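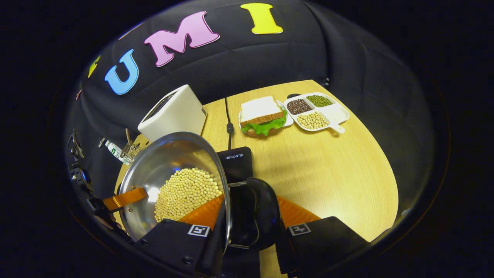

KITCHEN AND TABLETOP CHECK — Ernwood unit, ground floor
Checked by: Karthik Saha
Goes to: Hernán Benavides
Month: March
Started 1655, after the lunch stuff should have been put away

Marks: OK / FIX / ASK. Comments where I had time.

1. TABLE

Top surface, splinters or lifting grain — OK. Ran a hand over it both ways.
Front edge — OK, rounded, no chips. Keep it like that, the old table at Brarnham had a corner that got everybody in the hip.
Wobble — FIX. Back leg by the wall, slight. Felt pad has gone walkabout again.
Clutter — FIX. Too much on one table. Toaster, food and dry goods all sharing. See 3 and 5.

2. CABLES

Thin black cable across the tabletop — FIX. Runs from the black HEGON III box toward the back of the table, right through the middle of the working area. Anyone reaching over for the plate or the tray is reaching over the cable. Reroute down the side or clip it.
Inline lump on the cable — ASK. Didn't open it, didn't touch it. Hernán can you say if it's meant to be there on the table or could hang behind.
Cable jacket, nicks or kinks — OK on what I could follow by eye.
Trip hazard on floor — OK. One extension lead by the door, taped. Tape curling at one end, redo when somebody has the roll.

3. TOASTER

Position — OK-ish. White one, back left. Has air over the slot, nothing stored on top, please keep it that way.
Crumb tray — FIX. Emptied it myself, was full. Goes on the weekly list, I have written it on the weekly list before.
Plug and lead — OK.
Test date sticker — ASK. Can't read it, rubbed off. Flores did the last round of testing so they should have the record.
Lever pops up by itself — OK, tried it four times. No sticking.
Near paper or cloth — OK now. Dish towel was on the rail behind, moved to the sink side.

4. FOOD LEFT OUT

Sandwich on white plate, lettuce — FIX. Uncovered. No label, no time on it. Rule is covered or in the fridge, and a time written down. I don't know what's in it besides the lettuce so treat as perishable.
Fridge reading — OK, 4 C on the dial thermometer, same on the loose one.
Fridge door seal — FIX. Bottom corner splits when you pull it hard. Reported last time too.
Allergen sheet on wall — FIX. Soy is missing!! We have soybeans out on the table and the sheet still says nuts and wheat only. Bread is covered by wheat, soy needs adding before the next group. Print a new one, don't pen it in.

5. DRY BEANS AND GRAINS

Divided tray, white — OK condition, no cracks at the dividers. Handle sticks out so turn it inward, not toward whoever is walking past.
Contents — soybeans lower middle, mung beans upper right, dark reddish-brown grains upper left. Fourth compartment, the right hand one, has nothing in it. Fine.
Labels — FIX. None on the tray. The reddish-brown ones I'm not going to guess at, need to go by the bag they came out of. ASK whoever set up.
Steel pan with the soybeans — ASK. Good heap in there, same kind as in the tray. Are these for cooking or for the sorting activity? If they have been handled they don't go back in the food jar. Kirirlow sites use a seperate jar with red tape on the lid, can we just do that.
Pan itself — OK, clean, no loose handle.
Spills — OK at time of check. Dry beans on a hard floor are a slip risk, keep the dustpan on the hook not in the cupboard.
Small kids — beans stay up on the table when the under fives are in. Choking risk, also noses. Adult at the table the whole time.

6. FIRE AND FIRST AID

Blanket — OK, on hook, tabs reachable.
Extinguisher — OK, needle in the green. Pin in.
First aid box — FIX. Down to 7 blue plasters, should be 20. No burn gel. Scissors missing, as ever.
Exit route — OK, clear to the back door. Mop bucket moved.

7. HANDS AND SINK

Soap — OK
Paper towels — FIX, nearly out
Hot tap — OK, took roughly 8 seconds to run warm
Drain — slow. Strainer has to go in before any beans get rinsed, that is how we lost the last trap.

BEFORE NEXT SESSION

Soy on the allergen sheet — Karthik
Cable off the working area — Hernán
Sandwich covered or binned — done by whoever reads this frist
Tray labels
Towels, plasters, burn gel on the order
Chase Flores re toaster record

Door seal and table leg can wait a bit but not till summer.

Signed K. Saha
Countersign: — (Hernán, bottom of page 2 as well please, you missed it last time)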